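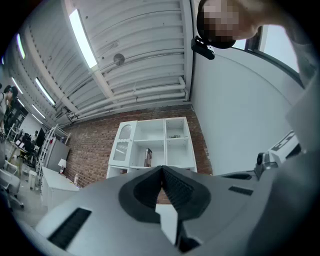
The software talk was what I came to Grotinholm for, and Mercy Makori's half hour on perception made the Friday trip worth it! Her group, Tralenow, trains grasp policies on 2360 hand-recorded episodes, and she spent most of the time on timestamps – how to line up the wrist view with the headset streams so the planner never learns from a stale frame. I got to look closely at the two black fingers, with fine ridges on their inner faces, and asked whether the model picks up on that texture. It does a little, so they mask it during training. Afterward Benjamín Godoy opened the replay tool and scrubbed through 190 rejected episodes with us, tagging each one by failure type (I could have watched all afternoon). The tagger goes public in May, and I've already signed up to test it.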